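March, tasting bench, second round on the cold-steep samples

Kettle on at 8:15. Same tap water as last time, through the same filter, so if anyone wants to blame the water again they can take it up with the last entry.

Treloar sent over their new hibiscus and apple blend with a note claiming it "steeps fully in cold water in 30 minutes." I don't believe it. Dried apple pieces that size don't give up much in cold water in half an hour, and the last blend with this claim on it was mostly added flavoring doing the work. Still, it goes on the bench like everything else.

Setup: 4 jars, lids on, all in the fridge door. Two with the Treloar, two with our usual Clena rosehip for comparison. One of each gets stirred, one doesn't. Same spoon for the dose, leveled with a knife. I weighed the first spoonful of each and the Treloar is fluffier, so by weight it gets less tea per jar. Left it that way, as that's how people will make it at home, but it does tilt things toward the Clena. Keep that in mind before quoting any of this.

Unstirred Treloar at the half hour: pink on the bottom, nearly clear on top. Smells great. Tastes like water somebody walked past with a strawberry. Stirred one is better, good color all the way through, sour up front and then nothing. No apple in either. I fished a piece out and bit it and it was still leathery in the middle, with all its flavor sitting right there in it.
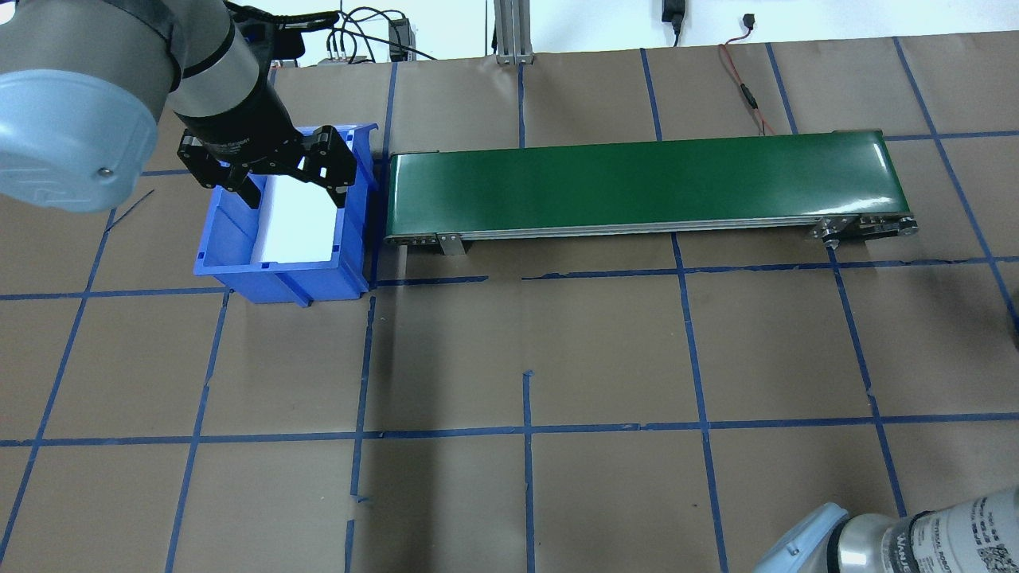
Blue bin and green belt.

Clena at the same point: weaker color, and I'd have called it the loser by eye. Tastes fuller, though. A bit of a dried fruit note and some tartness at the end. Still too thin to serve. Left all four jars in with the idea of trying them again after lunch.

Back at 1:40. Treloar stirred has turned sharp, more cranberry juice than tea, and the apple finally shows up if you go looking for it. I'd drink it with honey. Unstirred has mostly caught up. Clena is pleasant in both jars and I can't tell which one was stirred, so either stirring stops mattering or my tongue is done for the day. Should have put the labels on the bottom and tasted blind. Do that next time, no excuses.

Hot cups for reference, both boiled and covered. Treloar hot is a different drink: jammy, round, the hibiscus behaves itself. Why they're selling this as an iced tea is beyond me. Clena hot is what it always is.

About the Zornurdale spring water that somebody left on the shelf with a sticky note saying it makes fruit teas "brighter." Ran 2 cups, one spring and one tap, same blend. Maybe a hair less sour with the spring water. Maybe I wanted there to be a difference after carrying the bottle over. Not writing it up as a result.

The Deltis pitcher with the mesh core leaks at the lid when you tip it past halfway, and hibiscus dust goes straight through the mesh. Fine for whole leaf, I suppose. Rinse it right away or it stains.

To do: blind repeat on Friday, dose by weight this time, and try the Treloar overnight. Keeps up to 2 days in the fridge according to the packet, which I'd also like to see. Wash jars.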